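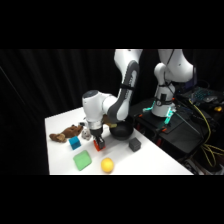
Equipment Should Be Easy to See Before It Is Easy to Use

The purchase of strength equipment for a public facility usually begins with a discussion of loads, footprints and warranty terms. Those are proper subjects. A weight stack must be adequate for the people who will use it, and a frame must fit the room. It is the view of this office, however, that one subject is regularly left to the very end of the process, when it can no longer be dealt with properly: the visibility of the equipment and of the floor on which it stands.

By visibility we mean something quite ordinary. A member approaching a leg press should be able to tell where the platform ends. A person seated at a pulldown station should be able to find the selector pin without leaning into the path of the plates. The adjustment lever on a bench should differ in color from the bench. These requirements cost very little when they are written into an order and a great deal when they are added afterward with tape.

The Vanville recreation department completed a review of its strength room last December. The room holds 31 stations, most of them supplied by Gimura under a single contract, and the order had been praised for its uniform appearance. Every frame was finished in the same matte charcoal. The rubber flooring was charcoal as well, as were the seat pads and the lower section of the walls. In the brochure the effect was handsome. At six in the morning, with half the ceiling lights on, the base rails of the cable machines could hardly be told apart from the floor, and members caught their feet on them.

Carmela Bortolotti, who led the review, recorded the complaint in plain terms. Members were not reporting defects in the machines. They were reporting that they had not seen a part of the machine until they touched it. Her recommendation was to refinish the base rails in a light color and to leave everything else alone. The work was done in stages so that the room could remain open, and the complaints about the rails fell away during the months that followed. 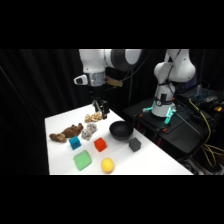
Manufacturers sometimes answer that a busy color scheme makes a training room look cheap, and that serious members prefer a restrained one. The objection rests on a misunderstanding. Contrast does not require many colors, and it does not require bright ones. A white tabletop set against a black curtain is as restrained an arrangement as anyone could ask for, and the edge of the table is plain at once. A pale step on a dark floor works on the same principle. So does a dark handle on a pale upright. A designer who wishes to work in two shades can do so, provided that the two shades are placed where the user needs to tell one surface from another.

The matter is of particular weight for older members. Sensitivity to contrast tends to decline with age, often well before a person has any difficulty reading a sign, and many people are unaware of the change. A member of seventy may read the instruction placard without trouble and still misjudge the height of the step below it. Public facilities have spent years encouraging exactly this group to take up resistance training. It is inconsistent to invite them into a room and then furnish it in a way that makes each machine harder to approach.

Nor is the benefit confined to older members. Anyone who trains hard will at some point be tired, short of breath or looking elsewhere. A newcomer does not yet know where the levers are. An experienced lifter moving from one machine to the next relies on a glance. Equipment that can be understood at a glance serves all of them, and it also shortens the time that staff must spend on induction.
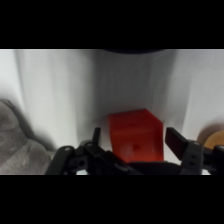
Walls and floors deserve the same attention as the machines. The usual error is a dark room, as in Vanville, but a pale room can be equally confusing when one surface runs into the next. Stretching studios are often the worst offenders, with white walls, white baseboards and a light vinyl floor laid up to them. The eye is given no line by which to judge distance. White fabric behaves in this way when it hangs in soft folds and its lower part curves forward to become the ground: a seamless background, on which an object may be displayed very well, but a poor model for a place where people walk backward with a resistance band. A dark baseboard restores the line. So does a border in the flooring, which any competent contractor can include in the original quotation.

Lighting cannot be relied upon to solve the problem after the fact. The Olier Center attempted this several years ago by installing stronger fixtures above its plate-loaded machines. Polished uprights threw glare into the eyes of anyone lying on a bench, and the deeper shadows under the seats hid the foot pedals more completely than before. The center has now replaced two of the fixtures with diffused panels and painted the pedals yellow. Gudrun Moen, its facilities manager, has stated that the paint accomplished more than either set of lights, and we see no reason to doubt her judgment.

There is a fair argument on the other side concerning durability. Light finishes show scuffs, and a scuffed rail gives an impression of neglect. Staff who must clean the equipment every evening are entitled to have that considered. Our answer is that a visible scuff is a modest price, and that modern powder coatings hold up reasonably well if they are cleaned with the product the maker specifies. Where wear is heavy, as on foot platforms, a textured insert can be fitted and replaced on its own. The cost of replacement inserts should be requested along with the price of the machine.
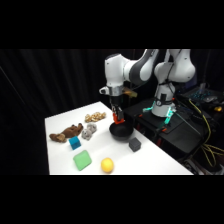 A further objection is that individual makers already have their own color codes, and that buyers should respect them. In practice the codes disagree. One of the machines considered in the most recent round of purchasing, from the Xia line, marked its adjustment points in red and its fixed handles in gray. A competing model did the reverse. A member who has learned one code is then misled by the other. Facilities that buy from more than one source should settle on a single scheme for the whole room and ask every supplier to meet it. Suppliers will generally agree if they are asked before the order is signed.

We would therefore urge purchasing officers to treat visibility as a condition of contract. The specification should state that moving parts and adjustment points must differ clearly from the frame, that base rails and steps must differ clearly from the floor, and that finishes near eye level must not produce glare. Samples of the finish should be examined on a piece of the actual flooring, in the actual room, under the lighting used during the earliest opening hours. A showroom with large windows is of no help in this respect, and neither is a photograph.

Such an examination takes one morning. Vanville has since written it into its procedures, and the next group of machines, due to replace the oldest rowing and chest press stations, will be judged on that basis together with load range, service terms and price. Other departments that wish to adapt the wording of the specification may request a copy from the recreation office.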